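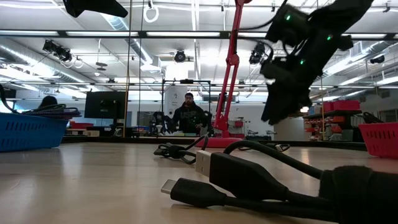
When I put together my first budget for a two-arm tabletop cell, I had one line for "cables, misc." and I put $57 on it. I still wince! The arms get all the attention, the quotes are long and glossy, and everything that plugs one thing into another gets squeezed in at the bottom at midnight. Look at the two plugs sticking out of that strapped bundle, a USB-A and a smaller USB-C, with a basket of dark cables heaped past its rim on the left. Connector types like those are where I start every equipment plan now, and I'd suggest you do the same.

Step 1: Draw the bench before you shop

Pencil and paper is fine. Put down the arms, the cameras, the lights, the computer, and draw a line for every connection. Write the plug type at both ends of each line (I use A, C, and "weird"). If you can't find the plug type on the spec sheet, email the seller and wait for the answer before you order.

Step 2: Measure the long way

Cables don't travel through the air. They go up the frame, along the bar, and back down, and an arm needs slack at full reach. Run a piece of string along the real route and measure the string. I once ordered a batch from Dolcombe off a tape measure reading and every single one was short. Those went back on a Thursday and I lost the rest of the week.

Step 3: Split the budget into three piles

My last plan was for a bench at Runa, and it came to $3,816 for everything apart from the arms. I split it like this:

Frame, lighting and mounts: $2,428
Hubs, power and cables: $783
Spares: $605

Yes, that's a lot for spares. Noemí Arellano, who signs off on my orders, asked me about it twice (fair enough). A spare gripper cable from Ofori has a long lead time, though, and I'd sooner have one in a bin than a bench sitting idle.

Step 4: Buy storage at the same time

Baskets, bins, labels, hook-and-loop straps. Put them on the same order or they won't get bought. I like one color of basket for data cables and another for power, and I tag both ends of anything longer than my arm.

Step 5: Get the hub question settled early

Ask how many devices will share a hub and whether it has its own power supply. The Prakus one I use came with a supply that had to be ordered under a separate part number, which I only spotted on the second read of the quote. Read the quote twice. Then send it to whoever has to plug it all in and let them mark it up before January, when our new budget opens.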